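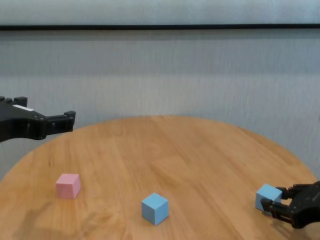 Dinesh Rawat says a table only counts as round if you can sit anywhere at it and still reach the salt, and I've borrowed that as my working rule for this entry, with a few exceptions I'll get to.

**Round table** (furniture): a table with a circular top, usually on one central support or on three or four legs. I've been keeping this household wiki for a while now and this is the page people write to me about most, so I've rewritten it from the top. The old version had a long part about King Arthur. I took it out. He has plenty of pages elsewhere!

## Size and seating

People nearly always buy too big. A top 30 inches across is a table for two (or for one person and a newspaper). Go up to 48 inches and you can seat four with elbow room, and 60 gets you six, or eight if they like each other. The trouble starts past that, when the middle gets so far off that you have to stand up to fetch the potatoes. That's when you see a lazy Susan, the turning tray, which I grew up with and still love, even though my cousins used it mostly to fling peas.

A tablecloth should hang down 8 to 12 inches all the way around. Measure across the top, then add the drop twice. I forgot the "twice" the first time and ended up with something like a hat.

## Pedestal or legs

A pedestal table has one column in the middle with feet spreading out at the bottom. Your knees will thank you. The weak point is the joint where the column meets the top, and if the feet don't spread wide enough the whole thing tips when somebody leans hard on the edge to get up. Try this in the shop before you pay. They may look at you funny.

Legs are steadier, but someone always gets one between the knees. Three legs won't rock on an uneven floor, and that's why you find them on old tavern tables (called cricket tables in England, and no, I haven't found two people who agree on why). Four legs will rock sooner or later. Felt pads, folded cardboard, whatever you've got.

## Leaves and drops

Some round tables pull apart in the middle so you can drop in a leaf, and then of course they're ovals. Mine is an old Odance with a single leaf 19 inches wide that lives behind the bedroom door. The runners stick in summer. Rubbing a candle stub along them helps a lot, and so does having a second person pull from the other side, evenly, without yanking.

Drop-leaf tables fold down at the sides to save space. The Dustitz catalog used to carry a nice one, though the hinges squeaked, and I've seen them go secondhand in Rinham for 200 dollars and up.

## Looking after the top

Wipe along the grain with a damp cloth, then a dry one. White rings from cups are usually moisture caught in the finish and will often come out if you're patient with them. Black rings have gone down into the wood and are a much bigger job, so try the small stuff first on a spot underneath.

Turn the table a bit every few months if it stands by a window, or one side will fade. I do mine in March and again when the clocks change in the fall.

## See also

- Lazy Susan
- Gateleg table
- Tablecloths, measuring for
- Wobble, curing a

Last edited Thursday, July 9, 2009. The leaf storage part still needs work.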